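To: cell-safety list
From: Solange Leite
Date: 2019-08-12
Subject: Re: Unexpected arm movement during bin picking, Dralholm cell

Dear colleagues,

I am replying to the message that Myfanwy Meredith sent to this list last week, which is quoted in part below. Several members have asked for a fuller account before they restart their own cells, and the Harries office has agreed that the findings so far may be shared here. The final report will follow when Briltance has returned the controller log with its comments.

Myfanwy Meredith wrote:
> At cycle 692 of the unattended run the arm went down for a part near
> the wall of the bin and did not stop at the set depth. The force
> limit tripped, the program reported a grip fault and the arm began
> to retreat. So far this is what we would expect.
>
> What we did not expect is that the arm then moved again without
> anyone confirming the fault. It went back to the same part, pressed
> down a second time and dragged the part towards the wall. The bin
> moved on the table by a few centimetres. I used the emergency stop
> on the handheld unit. No one was inside the marked area and no one
> was hurt.
>
> I have left the cell locked off. Please would other sites running
> the Badmont picking program tell me whether they have seen a second
> approach of this kind after a force trip.

Two sites answered. One had seen nothing of the sort. The other had seen the arm return to a part after a fault, but had taken this for normal behaviour and had not recorded it. I should be grateful if that site would now send in whatever notes it has, however brief.

The cause of the second approach is understood. In March the picking program was changed so that a missed grip would no longer stop the run. When the gripper closed on nothing, the program was to count the miss, lift clear and try once more. This was a reasonable request, as the cell was stopping many times in a night over parts that had simply rolled. The change was made by adding the retry to the general grip fault. Unfortunately a force trip during the approach is reported under the same general fault, and the program could not tell one from the other. A collision with a part, or with the floor of the bin, was therefore treated as a miss and tried again.

The test carried out after the change consisted of 2,000 picks with light, loose items placed well away from the walls. No force trip took place in that test, and the fault in the program had no opportunity to show itself. The test record was signed as complete, and on the terms of the test plan it was complete. The plan itself did not ask for a force trip to be provoked. We consider this to be the main failing, and it lies with this office and not with the operators.

There was a second and separate failing. The bin was held to the table by its own weight and by a strip of tape marking its position. The approach path is taught relative to the table, so once the bin has moved, the safe distances from the walls are no longer correct. Had the run continued, the arm might have met the wall on any later cycle. The bin in the Dralholm cell is now held by bar clamps, and work there has gone back to attended picking at reduced speed with a mixed load.

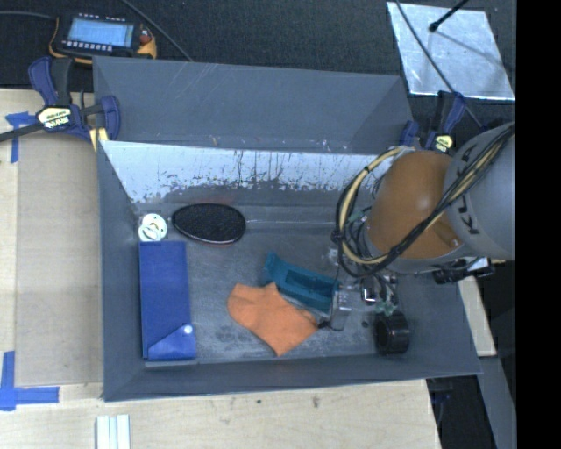
Attended picking with a mixed load, Dralholm cell. The bin is clamped at the sides.

The mixed load is deliberate. Soft items give way under the fingers and rarely cause a trip, while rigid items that lie at a slope, or that rest close to a wall, are those most likely to be struck from above. Both kinds should be present in any test from now on. Sites may use whatever articles they have to hand, provided that nothing in the bin is brittle or sharp and that the load is rearranged at intervals.

Until the corrected program is released, all sites using the Badmont picking program are asked to observe the following.

1. Do not run the cell unattended, by day or by night.

2. Set the number of retries to zero. The setting is on the second page of the grip menu. Please check it again after each restart, as one site has found that the earlier value was restored.

3. Fix the bin to the table. Tape alone is not enough. Clamps must be placed so that neither the arm nor its cables can catch on a handle at any point in the path.

4. After any force trip, stop the run, look at the bin, the fingers and the hoses, and write down the cycle number before confirming the fault.

5. Keep the handheld unit within reach of the person attending, and outside the path of the arm.

Some members have asked whether the force limit should also be lowered. We do not advise this at present. The limit acted as it should have done on both approaches, and a lower one would bring false trips when the arm moves quickly with its cables under tension. If your own risk assessment calls for a lower value, please apply it and let me know the figure used.

The corrected program will report a force trip as a fault of its own, and will hold the arm still until a person has confirmed it. It will be tried first at Dralholm. The new test plan asks for 2,000 picks with the mixed load, during which force trips will be provoked on purpose – at the wall, at the floor and on a rigid part – and the response of the arm recorded each time. Myfanwy Meredith will be in charge of the trial and has the authority to end it at any stage.

I would also ask members to look back through their logs from March onwards for any grip fault followed directly by a second approach at the same position. The log viewer shows only up to 2,000 entries, so older records will have to be exported first. Please send the exported files to me and not to the list, as they contain operator names.

Questions about clamping and cable routing should go to Myfanwy Meredith. Questions about the program, or about the release of the final report, should come to me.

Yours sincerely,

Solange Leite
Cell Safety, Harries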